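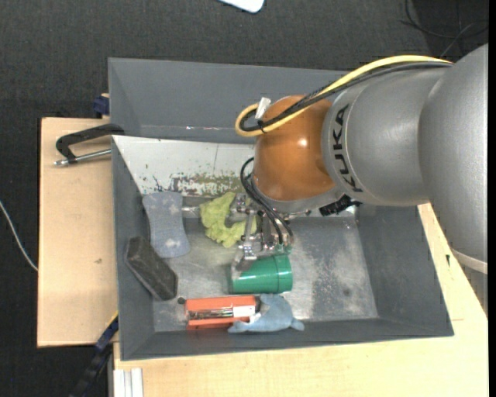

Grey bin, household bits, orange and yellow up top. 

Right, October, which means I'm knitting colourwork again and you're all going to hear about it. Thread, because I have a LOT to say about dark grey wool.

1/ I've started the Vestari yoke. It's a round-yoke jumper, knitted from the bottom up, and the pattern is by Rogério Brito, whose charts are the clearest I've ever worked from. Big squares, proper symbols, every long float marked so you know where to catch it.

2/ Main colour is a dark grey in Lirov, their 100% wool. It's quite sticky and a bit rustic, and I love it for stranded knitting. The stitches grab hold of each other and stay put. It does smell of sheep when you soak it (a plus in this house).

3/ Contrast colours are a burnt orange and a strong yellow. I dithered for ages over a cream instead of the yellow and I'm so glad I went bold. They glow against the grey!

4/ Cast on 194 stitches for the body. Yes I did the join twisted the first time. Yes I was several rounds in before I noticed. Pulled it out, made tea, started again.

5/ Someone asked about holding the yarn. I keep the grey in my right hand and the bright one in my left, always that way round, as the left-hand strand comes out a tiny bit bigger and I want the pattern to stand forward. If you swap halfway up you really can see it in the finished yoke.

6/ Floats! Spread the stitches out on the right needle before you change colour. That one habit sorted out years of puckered yokes for me. My first ever one would barely go over my head.

7/ The yoke chart has 13 rounds of the big diamond bit and I did the whole lot in one evening with the radio on, when I'd promised myself I'd stop after 2. Couldn't. You want to see the next point come up.

8/ Small moan: the Aguiar needles I bought for the sleeves have a very stiff cable. Dunking it in hot water helped a bit. Still going back to my old wooden ones for the second sleeve, and yes I know my tension might shift.

9/ Blocking: cool water, wool wash, squeeze in a towel, lay it flat and then LEAVE IT ALONE. The yoke looks lumpy right up until then and it's wonderful watching it settle.

10/ Next up is a hat from the leftovers, probably the little Wokerico one with the folded brim. I've got plenty of orange and hardly any yellow, so the stripes may get narrower as they go up.

11/ Show me your yokes please! Wonky ones especially. And if anybody has a good way to hide the jog at the start of the round, I'm all ears.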